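How to clear and reset a shared table in 30 minutes

Quick one this, writing it between jobs. It's for the long table up on the landing at Bloxham but works for any table that people dump stuff on. Kitchen, hall, craft room, whatever.

What you need

A damp cloth and a dry one. One box with a lid. A tray if you've got one. A timer – phone is fine. Set it for 30 minutes and stop when it goes off, even if you're not done.

Step 1. Big things to the far end

Boxes, books, boards, plants. Don't sort them yet. Just push them to the far end so the near half is clear to work on. Anything tall goes at the back, standing up, where no elbow will catch it. Plant stays upright obviously. I lost a good fern at Stumbridge doing this in a rush.

Step 2. Small soft things, one at a time

Pouches, cloths, pencil cases, odd bits of fabric. These are what make a table look a mess. Pick each one up off the table, don't drag it, or you take the crumbs with you. Hold pouches by the top edge so that nothing slides out if teh zip is open. Check inside before it goes anywhere. Cloths: pick up, shake over the bin, fold in half and half again.

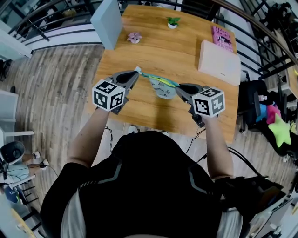
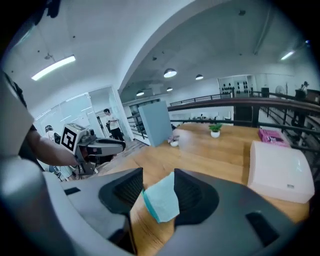

Doodle pouch in the first, teal-blue cloth in the second. Big stuff further up the table both times.

Step 3. Wipe the near half

Damp cloth, with the grain. Then the dry one straight after, wood doesn't like sitting wet. Pauline Furnival swears by a drop of washing up liquid in the water. I use plain water unless it's sticky. Do the edge as well, that's where hands go.

Step 4. Swap over

Bring the big things down to the clean half, wipe the far end, dry it. Lift plant pots to wipe under them – they leave rings. Same with anything with a little base.

Step 5. Put back less than you took off

Plant can stay. One book, maybe. Pouches go in the lidded box standing on end so you can see whats what. Folded cloths on top. Anything with no home goes on the tray and gets 48 hours, then it moves to lost property or the charity bag.

If it fills up again

It will. Hayley Catterall does hers at Flatow every evening before 6 and says it takes no time if you never skip. I skip. So mine's a proper 30 minutes once a week, 40 if there's been glue.

Glue: leave it till it's dry, then lift with an old bank card. Don't use a knife on the wood.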